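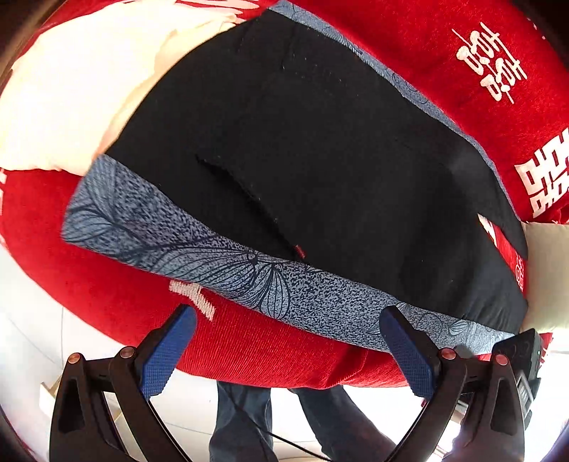
Vol. 18, No. 2, p. 1372

Figure 4. Black garment laid over patterned blue-gray fabric on a red blanket. The blanket carries white double-happiness motifs at the upper right.

4. Where clothes are laid before folding

4.1 The bed as a work surface

The households in Kerodcombe had tables, and most of the tables were large enough to fold a shirt on. They were seldom used for it. Of the 2643 separate layings we logged (a laying is any moment at which a garment is put down flat, or nearly flat, and let go of with both hands), 1836 took place on a bed. The rest were divided among sofas, floors, ironing boards, the lids of washing machines and, in the Son apartments, the heated section of the living room floor.

Participants explained this mostly in terms of size and softness. A bed takes a whole load tipped out at one time. Things don't slide off it. Several people also mentioned that the wardrobe was in the same room, so the folded pile had less far to go. These answers agree with the earlier interview work by Ishida and Noh, who found that the distance to storage predicted the folding place better than the size of the surface did.

What the interviews left out, and what the observation visits made plain, is that the bed was rarely a single surface. In most sessions the clothes lay on top of bedding that was itself made up of several layers, and often on top of other clothes or cloths waiting their turn. Figure 4 is typical in this respect. The black garment rests on a patterned fabric with leaf or petal shapes, and that fabric rests on a red blanket. Only parts of the patterned layer are exposed, a wide strip below the garment and a narrower one along its upper right edge.

We refer to an arrangement of this kind as a stack in use, to separate it from the finished stack that goes into the wardrobe. A stack in use has no agreed order. The lowest layer is usually bedding and stays where it is for the whole session. The layers above it change as the work goes on, and in the coding they were given letters from the bottom up. The coding sheet, designed by Su-bin Noh for an earlier study of linen cupboards, allowed for four layers. We extended it to six after the first visits.

4.2 Telling one layer from another

Color contrast between layers turned out to matter a good deal for the speed of the work. Where the garment and the layer under it were close in color, participants more often lifted a corner of the wrong thing, or took hold of two layers together and had to put one back. We call this a double lift. It was recorded 223 times during the observation period. Dark clothing on dark bedding accounted for the largest share, followed by white undershirts on white sheets.

A strong contrast gives a clear outline and so makes the double lift less likely. It does not help with the inside of the garment. Black cloth in particular shows its outer edge well against red or pale bedding and shows very little else. In Figure 4 the outer edge can be followed without trouble for most of its length: a broad curve on the left and a narrower end at the right. The surface between is matte and almost evenly black, with a slight gray sheen near the right side. The long diagonal line across the lower left is either a fold or an opening, and it is legible mainly through the shadow under its raised edge. We coded it as "fold/opening, undetermined." Sobia Yousafzai and In-ho Shim, coding independently, had each entered the same value before the sheets were compared.

Undetermined lines were common on black garments and uncommon on any other color. The category had not been in the first version of the coding sheet. Coders had been told to choose between hem, pocket, neck, cuff and crease, and under that rule agreement on black garments was poor. Once "undetermined" was allowed, agreement improved, and the coders used it less often than we had feared they might.

Participants themselves did not depend on sight for this. Asked how they found the neck of a black sweater, they tended to reach for one and demonstrate, running a thumb along the edge until it met a rib or a label. Labels were mentioned by nearly everyone. Even a very small tag gives a point to work from, and a colored tag on black cloth can be picked out before the garment is touched. The tiny red tag at the lower end of the fold or opening in Figure 4 is one such mark. For our own coding we treated any tag as a landmark whatever its position, and noted its color and whether it was attached to a visible edge. We did not try to decide from a tag alone which way up a garment was.

Lint was a second kind of mark, and a less welcome one. Small pale specks show on black cloth, as they do in Figure 4, and participants who noticed them often stopped to pick or brush at the garment before going on. These pauses were short, but they broke up the sequence of movements and sometimes led to the garment being turned over and laid down a second time. In the timing tables, brushing is kept apart from smoothing, although the two movements look alike and some people plainly did both at once.

4.3 Patterned layers

Patterned fabric behaved differently again. A dense pattern hides creases, and participants folding patterned covers or loose housewear paid little attention to smoothing. It also hides edges when two patterned pieces lie together. On plain bedding this was not a difficulty. In Figure 4 the patterned cloth ends at the left in a rounded folded corner, and the corner reads clearly against the red. A piece with the same speckled leaf design laid on a printed duvet would have been much harder to code, and in the sessions with printed duvets we relied more heavily on the coder's written notes.

Some of the bedding in the study carried motifs with a meaning of their own. The double-happiness sign is associated with weddings and is found on blankets, quilt covers and pillowcases. We had supposed that bedding of this sort would be put away for occasions, or at least covered before laundry was placed on it. The interviews gave no support to this. The participants who owned such bedding spoke of it as ordinary bedding. One woman in the Son apartments said that hers had been the good blanket for a year and after that it was the warm blanket. Ah-rin Han, who conducted the Friday interviews, added a question on the subject to the second round, and the answers were much the same.

4.4 Pieces left waiting

Not every laying led to a fold. In 1372 cases the garment was folded in place as the next step. In the others it was moved, hung, handed to someone, put back in the basket or left where it was while something else was dealt with. Large dark garments were left waiting more often than small light ones. Two reasons were given in the interviews. People prefer to do the quick pieces first, and a large garment laid out on the bed makes a clean place for the small piles to stand on.

The second reason came as a surprise to us, and it complicates the definition of a laying given in Section 4.1. A coat or sweater spread over the bedding may be a thing to be folded and also a cloth to fold on. We could not always tell which, and the participant did not always have one or the other in mind. A gathered or wrinkled area was taken at first as a sign that the garment had simply been dropped. This was given up after the May visits, when we saw carefully spread garments with bunched cuffs and corners. The small gathered wrinkles at the lower right of the garment in Figure 4 were therefore recorded and given no weight.

Two households used a Flatum folding board, and one kept its clothes in Fokero drawer boxes, which call for a narrower fold than a shelf does. In all three the board or the box was brought to the bed. The effect of box width on the number of folds per garment is taken up in Section 5, along with the sleeve measurements.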